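People > Work > Interviews

Ilse Meinecke has repaired flutes in Drarnuvholm for 30 years. "Most of it is pads," she says.

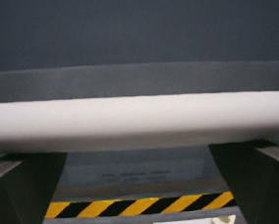
Beginners worry about dents, she says, but leaks cause more trouble. She likes plain shapes – a smooth white cylinder, darker towards its underside, pleases her as much as silver.

She trained under Urho Kauppinen for five years. "He hardly spoke."

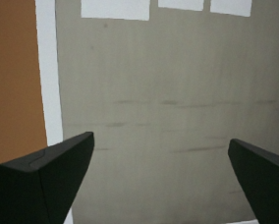

Brown-orange beside a strip of white.

She plans to stop in June.

Comments

Gordon Carrier: She fixed mine twice.

Eun-ji Noh: Who takes over?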